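Carbon steel kitchen knives - who else is hooked?
Home Cooks Board > Tools and Gear

wardd_13
Posted April 30, 2025

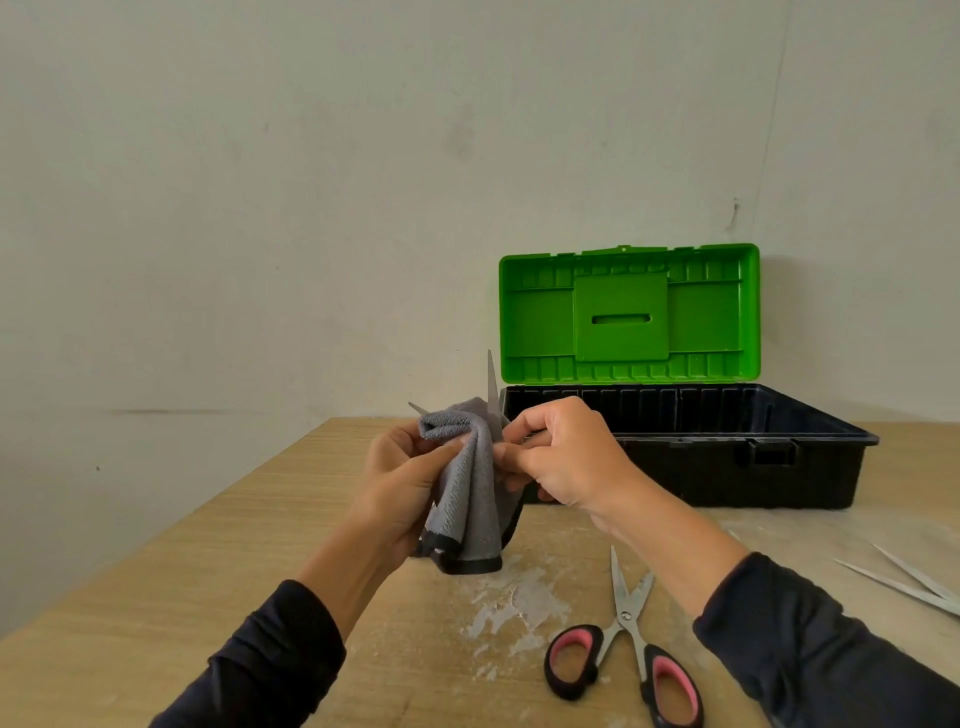 Wiping down with the gray cloth.

OK, I have to tell somebody, and my family has stopped listening. Two months ago I picked up an old carbon steel chef's knife at the flea market in Bodasstead for 10 dollars. It was orange with rust, the handle was dry as a bone, and the edge couldn't get through a grape. I soaked it in vinegar, scrubbed it, put it on a stone for most of a Saturday, and now it is my favorite thing in the kitchen. I cut an onion with it last night and kept going until I had three onions cut, and I only needed one!

So I'm all in. What I want to hear from you folks:

How often do you sharpen, and on what?
Do you force a patina or let it come on by itself?
Oil or no oil between uses?

I've got a 1000 grit stone and a strop I glued up from an old belt. That's the whole setup so far.

- Ward

lottek
Welcome to the club! Carbon is so much fun. Mine has gone blue and purple along the belly from cutting steak, and I'd be sad to lose it. I never force a patina. I tried mustard once and got a leopard print I hated, so I sanded the whole thing back and started over. Just cook with it. Onions, apples, cold roast beef, all good.

On sharpening, I go to the stone every couple of months and strop maybe once a week. If you can feel it start to skate on a tomato skin, strop first and see what you get. Half the time the edge is still there, it's just leaning over a little.

What does the stamp say, if there is one?

wardd_13
There's half a stamp! It reads "DE SM" and then it's pitted away. The seller thought De Smet. Does that mean anything to anybody?

arnout_vd
It does to me. My grandfather was a butcher and he had De Smet knives, a whole roll of them. Small maker, closed a long time ago. They were plain working knives and they were ground thin, thinner than most of what you find in a store now. If yours has a hidden tang with one brass pin, it's one of the older ones. If it has three rivets it's later, but still a great knife.

Don't take too much steel off it. They're thin already and you can't put it back.

wardd_13
Three rivets. I'm still thrilled. Thank you, Arnout!

callum.e
I'll be the grump. I had carbon knives for years and went back to stainless and I don't miss them. I've got two kids, and a knife gets left in the sink with tomato juice on it, and by the time I find it there's a rust spot. The good stainless steels now take an edge nearly as fine and hold it longer. I have a Zornetti petty that I touch up maybe four times a year.

Also, 1000 grit is fine for a start, but please get something coarser before you get something finer. Everybody buys the fancy polishing stone first. If there's a chip in the edge you'll be out there all weekend on a 1000.

lottek
Callum, I agree with you on the coarse stone and disagree on everything else :)

Stainless that holds an edge longer also takes longer to sharpen, and for a beginner that's the part that makes people quit. On carbon you feel the burr come up in a few minutes. You learn so much faster! I taught my sister on a cheap carbon paring knife and she got it in one evening. Her stainless set had been beating her for a year.

callum.e
Fair enough on learning. I still say most home cooks are better off with something they can ignore for an hour.

marloesvdb
I keep both and I don't see why a person has to pick. Stainless for lemons, tomatoes and anything where I know I'll be called away. Carbon for meat, onions, herbs, cabbage. Oh, cabbage with a thin carbon blade - try that this week if you haven't.

Ward, for oil: I use food-safe mineral oil only if a knife is going in the drawer for a long stretch. For one I use every day, rinse, dry it right away, done. Please skip olive oil. I did that on a cleaver and came back from vacation to something that felt like flypaper. It took baking soda and a lot of bad language to get it clean.

And be careful wiping. Spine side toward your palm, and move away from the edge, never along it. I have a scar on my thumb from drying a freshly sharpened slicer while talking to my mother on the phone.

wardd_13
Noted on all of it. I'd been using olive oil, so the bottle goes back by the stove tonight.

What coarse stone would you get, Callum? I don't want to spend a fortune, I've already been looking at one for 489 and had to close the tab.

callum.e
Good lord, close it and keep it closed. The Jondden 220 is a fine plain stone. It dishes fast, so get a flattening plate too or use wet sandpaper on a piece of glass. Draw a pencil grid on the stone and rub until the grid is gone.

arnout_vd
I find the Jondden too soft. After a chip repair mine looked like a soup bowl. I'd rather have a coarse diamond plate, which stays flat and will flatten your other stones as well. It costs a bit more, but you buy one thing.

callum.e
Diamond leaves deep scratches though, and you just told him not to take off too much steel!

arnout_vd
With a light hand it's fine. Let the plate do the work, and go to the 1000 as soon as the chip is out.

marloesvdb
What angle are you holding, Ward? On a thin old knife like that I'd try around 13 degrees a side and see if it holds up on your board. If it starts chipping or rolling, go up a little. And what is your board? Glass or bamboo will undo everything you just did.

wardd_13
No idea on the angle, I've been doing it by feel, ha. I'll cut a little wedge to check. Board is maple, end grain, my one fancy kitchen thing before this.

I have a cabbage in the fridge. Going in!

wardd_13
Marloes, THE CABBAGE. It came off in threads, like something from a deli. We now have slaw through the weekend and probably into May.

lottek
Told you. Now go look for a paring knife to match. The flea market tables with the rusty tools in a cardboard box are where the good ones hide.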